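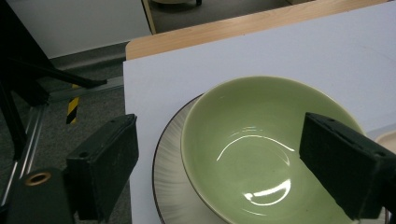

Branislav Bartoš wrote in the comments last time that I keep moving the goalposts. First it was can a machine pick up a cup, then it was can it pick up a wet cup, and now that some of them can do both I want the whole kitchen cleared. He says at this rate a robot could iron my shirts and I'd complain about the collars.

Fair. I would complain about the collars.

But I've been chewing on it all week and I don't think the goalposts moved. I think I never said where they were. So, a try at that. Quick one, got a train to catch and I haven't packed.

The question people ask me is always the same. Can they do chores yet. At weddings, at the dentist. And what they mean by chores is dishes, laundry, floors, in that order. Floors are sort of done. Floors got done because somebody made a flat round thing that could be wrong a lot and it didnt matter. It bumps the skirting, it turns, it goes again. You can be wrong on a floor a hundred times an hour.

Dishes you can be wrong once.

A bowl sitting on a plate. Take that. Green glazed bowl, shiny inside, wide flat plate under it with a dark edge. Clearing it is one motion for me. I don't even look, I've got thumb over the rim and fingers under the plate and I'm already talking to someone about something else. For a gripper with two padded fingers it's a decision first. Do you want the bowl or the plate or both. If the bowl, you come down over the wall and squeeze, one finger in and one out. If you want the pair you have to get under the plate, and a plate on a flat board leaves you next to nothing to get under. Or you take the bowl off, put it somewhere, go back for the plate. Which means finding a somewhere.

And glaze is horrible for cameras. Anyone who's worked on this will tell you. A glossy bowl has these big white streaks of light in it, and the streaks slide around as the camera moves, so the thing that looks like the most solid feature on the object isn't on the object at all. Depth sensors hate it too. You get a bowl with a hole in it, or a bowl with a lump. I've seen a planner carefully avoid a lump of light.

Anyway. Goalposts.

What I decided on, for dishes: a stranger's table. Not the lab table, not the table it practiced on. Dinner for 2, everything left where people left it, and the machine gets it all to the side of the sink with no one touching it and no one standing there with a hand on the stop button. Not even washed. Just over there. I'd call that "yes they can do dishes, kind of."

By that measure, no. Not yet. Closer than when I started this blog, though, and I want to be straight about that because I've been grumpy.

I went to the open day at Warkholm in July. They had an arm doing table clearing, people queueing three deep. It did well! Ten runs while I stood there and I'd say I was happy with most of them. Cups fine. Bowls fine, slow but fine. It had a nice way of testing its grip, a tiny lift, a pause, then the real lift. Like my mother with a roasting tin. Then a kid put his own plate down, one from the snack table, paper, and the arm squashed it like a taco. Everybody laughed, the guy running it laughed too but a bit less.

That's the thing I go on about. Paper plate. It isn't a hard object. It's an object that wasn't invited.

The Warkholm people told me their training set for that one task was 1679 demonstrations. A person doing it over and over, bowl on plate, bowl off plate. I tried it myself, they let you have a go with the hand-held version of the gripper, and after 10 I was bored and my wrist hurt. It's a weird feeling. You've got these two blunt pads where your fingers should be and suddenly you're a toddler. You learn very fast how much you lean on your fingertips. I kept wanting to tip the bowl with my pinky.

Made me respect the machine more and also respect hands more. Mostly hands.

Shop floor is a different story and I get mail from people who think I ignore it. I don't, I just don't find it as funny. My cousin's plant went over to Inskip cells for packing and they just run. Same box, same tray, same light overhead, same height. The thing does its 1000 boxes a shift and the people who used to do it now do the bits before and after, which she says is better for the back and worse for the chat. But they rebuilt the room for it. Fences, fixtures, new lamps. The chore met the machine way more than halfway.

So when somebody says "factories have had robots forever, why can't I have one in the kitchen" – thats why. You'd have to rebuild the kitchen. Every plate the same plate. Matte. Put down on the same spot. And you'd have to make your kids do it, good luck.

Danside is trying more or less this, by the way. Their pitch is you buy the arm and you also buy the dishes. Little raised foot on every plate so there's a gap for the fingers, no gloss. I thought it was silly when I read it and now I'm less sure. We changed our dishes for the dishwasher. My grandmother's gold rimmed ones have been in a cupboard my whole life because of the dishwasher. We changed our shirts for the dryer. So maybe.

Would I give up my nice glazed bowls, though. Don't know. Ask me after a big dinner, around the roasting tin stage.

Laundry, short version, because someone will ask: folding a towel on a clear table, yes, slowly. Finding the towel in the heap, meh. Sock turned inside out, no. Fitted sheet, also no for me so I'm not going to hold it against anyone.

Where I think it goes next. Not a humanoid strolling in. I think something boring on a rail or a cart that does one stretch of one chore, table to counter say, and stops and beeps when it's unsure. The beeping matters! Vivholm had a demo video out where the arm gives up on a glass, backs off and just waits, and the comments were all people laughing at it. I thought it was the best thing in the whole video. A machine that knows it doesn't know about your glass is one I could leave running while I'm in the shower. The confident ones I'd want to watch, and if I'm watching I might as well clear the table.

Which gets me to the other half of the test, the half I left out before and that Branislav should have yelled at me for. Time. My time, not the robot's. I don't care if it takes forty minutes to move one dinner. It can take all night, I'm asleep. I care how many of those minutes need me. If I have to pre-sort, or move the chairs, or wipe its camera, or come running for the beep every second bowl, then it hasn't done a chore, it's given me a new one with an app.

So, written down, and you can hold me to it:

A table it hasn't seen.
Stuff left how people leave it.
Everything off the table and in one piece.
Less than 2 minutes of me, all in.

Not moving it again. When one does that I'll write the post, one word long, and then I supose I'll start on about the pans.

Pans are going to be bad. Handles sticking out over the edge of the stove, lid half on, an inch of something in the bottom. Nobody is putting pans in the demos and I notice that every time.

OK train. If anyone's got a machine working on ordinary mismatched dishes, somebody's real cupboard, chips and all, write to me. I'll bring my own plates. Will also bring the paper ones.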